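An Afternoon at the Trirovon Open House

I have wanted a machine to do my dishes since I was tall enough to be handed a towel, so when my friend Prys Gwynne wrote to say that Trirovon was opening its household robotics lab to the public for an afternoon in December, I had my coat on before I finished reading. Prys came along too, mostly for the cookies I think, though she asked better questions than I did.

The lab is upstairs over a bicycle shop, and you come in through a hallway lined with coats and spare chairs. A young woman on the software side welcomed our group of 11 and apologized for the coffee, which was fine, and then for the heating, which wasn't. She told us right away that we would spend more time looking at screens than at moving arms. A few faces fell (mine among them, I admit), but I came around to it before long.

The simulated kitchen

Most of the practice at Trirovon happens in a kitchen that exists only in the computer. They call the project Sollar, and the idea is that an arm can fumble the same fork all night long without anyone having to sweep up. We sat on folding chairs in front of a big monitor while she brought up one kitchen after another. Some had tile and some had wood, and one had a stove so much like my mother's that I got a little sentimental about it.

The chore she wanted to talk about was clearing up a counter, the sort of thing I do every evening while thinking about something else. The trouble, she said, is that "put the caddy over there" is a dozen little jobs once you try to write it down. Where do you take hold of it? How far do you open the fingers? What do you do about the things inside that would rather roll around?

I had pictured a robot looking at a kitchen the way I do, from somewhere near the ceiling light with its hands on its hips. The view she put up for us was much closer in, down by the fingers, with everything tipped over at an angle. It took me a good minute to find my bearings.
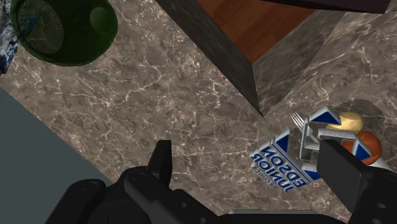

What makes a caddy hard

Once I had sorted out which way the counter ran, I could see why they like this one for teaching. The caddy has thin rails where I would want a nice fat handle, and there's a fork standing up in it, with round things tucked in beside it. I would just grab the whole business and go. For the arm, one finger sitting a bit too close on one side is already something to think about, and so is the veined marble, all those pale lines running every which way behind a pale grey rail. Prys wanted to know whether it could read the lettering on the side, which is backwards. Our guide laughed and said reading wasn't on the list yet.

She told us they had run 270 tries at moving a caddy in the month before our visit. I asked how many went well, and she said it depended on what I'd accept — would I mind if the fork ended up on the floor? I said I had a teenager at home and was used to it.

The real arm

After the break we did get to see a real one, made by a firm called Plarnent and bolted to a table in the back room. It picked up a sponge, thought about it, and put it in a bowl. Then it did the same with a plastic cup and missed. On the second go it got there, and we clapped as though it had played the violin! The whole thing took 2 minutes, and Prys whispered that she could have washed the cup, dried it and had a cup of tea out of it.

Still, I found I was rooting for it. There is something very likable about watching a thing try so carefully.

So, can it do the dishes?

I put the question to our guide on the way out, and she gave me a straight answer: not in my house, and not this year. She thinks shop floors will come first, where the shelves stay put and the boxes are all alike. A man in our group who manages a hardware store called Eide was very pleased to hear it and kept her talking by the stairs for quite a while about sorting returned screws, so we slipped past them to the street.

The open house runs again in spring, and you need to write ahead for a place. Wear a sweater, and if you are bringing children, ask for the early tour, when the arm in the back room gets more of the time.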